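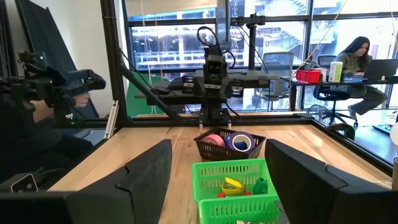 Teleoperation Work Moves to the Sorting Tasks

The Dostness Laboratory has completed the first phase of its demonstration program and has begun recording the tabletop sorting tasks planned since February. In these tasks an operator guides the robot arms by remote control while small office supplies, such as rolls of tape, are moved between mesh baskets. The recorded motions are then used to train the control model developed under the Nanus project.

The first phase produced 2,042 accepted demonstrations. A further 58 were set aside after review, most of them for interrupted recordings or late grasps. Each sorting task will be recorded 300 times before it is passed to the training group, and operators are asked to vary the starting position of the baskets between runs.

Staff who wish to serve as operators must complete the two introductory sessions offered by the Fusik training office. The sessions cover arm calibration, safe stopping and the labeling of failed attempts. Prior experience with robots is not required. Operators who qualified under the earlier Lei procedure need only attend the second session.

Bookings for the workcell should be made through the laboratory calendar. Recording notes are to be filed on the day of the session, under the task name and operator code.

Posted 2024-09-12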